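How a Robot Learns From Examples 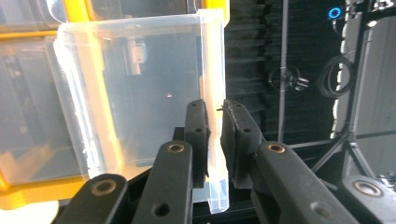 A hand-held gripper holding the side wall of a clear plastic drawer.

A robot arm does not know what a drawer is. It has motors, a camera and a computer. To do a job, the computer has to work out how far each motor should turn, and when. One way to teach it is to write a rule for every step. Another way is to show it examples. This page is about the second way.

What is an example?

An example is a recording of a person doing the job once. At the Rutwood workshop, the person holds a gripper by hand. A gripper is a tool with two fingers that close on things, like a pinch between your thumb and first finger. A camera on the gripper records what is in front of it, many times each second. The computer also stores how wide the fingers are open and how the gripper moves.

One recording is called a demonstration. A demonstration of a drawer job has a start, a middle and an end: reach for the drawer, close the fingers, move it, let go.

Why clear drawers are difficult

A camera measures light. A wooden block sends back light from its own surface, so its shape is fairly easy to find. Clear plastic lets light through. The camera picks up the drawer and also whatever is behind it - a cabinet, a pole, a cable. The edges often look whiter than the flat parts, and a learning system can use those edges as clues.

How many examples are needed?

One is not enough. If the computer sees only one demonstration, it may learn that the drawer is always in the same place. Soudabeh Rostami, who plans the recordings, asked for 700 demonstrations of the drawer job. Between one recording and the next, something small is changed. The drawer may be turned a little, or a lamp may be moved.

Joana Gouveia checks the recordings afterward. She takes out any where the camera was blocked or the recording stopped too early. In the first set, 571 were kept.

What happens next?

The kept recordings go into a program that looks for patterns. This step is called training. The program guesses the next movement, compares its guess with what the person did, and changes itself slightly. Then it guesses again.

After training, the robot is tested 90 times on drawers placed in new positions. The tests for this job are planned for April.

Words to know

Gripper: a tool with fingers that hold things.
Demonstration: one recording of a job being done.
Training: using examples to improve a program.

Page updated 1/2/23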